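Rereading Peltonen, all 29 volumes of it

I started Peltonen again in October, which is a silly thing to do when you have a stack of new comics by the bed, but the evenings were getting dark and I wanted something I already loved. If you've never read it, it's a long, slow manga about a ferry pilot who inherits a lighthouse and the very grumpy ghost inside it (the ghost is the best part, and I will hear no argument).
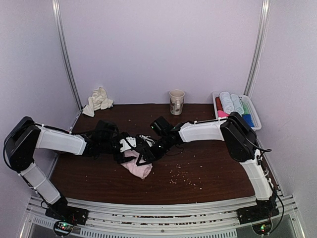 Pink cloth on the table

What surprised me this time was how funny the early chapters are. I remembered the storms and the big tearful goodbye at Bratatero harbor, and I'd forgotten sixteen whole pages about a missing kettle!

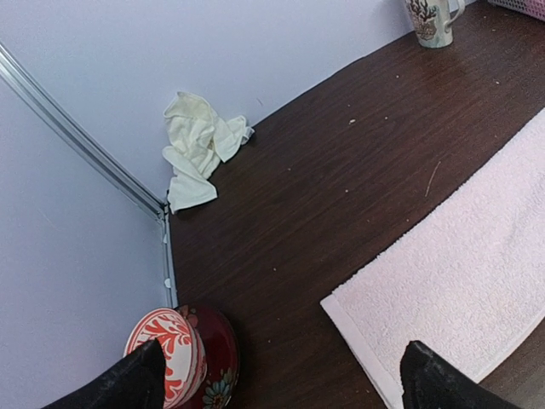
Svenja Sauerland

The art takes a while to settle, too. In volume one everybody has the same chin. By the Zikero chapters the backgrounds are so lovely that I kept stopping to look at the roof tiles — which is why I was still up at two in the morning with cold tea.

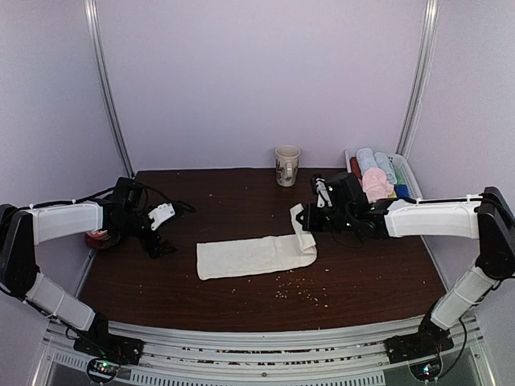
I do still think the Sirnolden arc drags. It's a lot of council meetings and not much ghost, and I skimmed it when I was younger and skimmed a bit again now. But then you reach page 537 of the second omnibus, with the lamp going out and no words at all, and I forgave everything. I'm on the last book tonight, reading slowly.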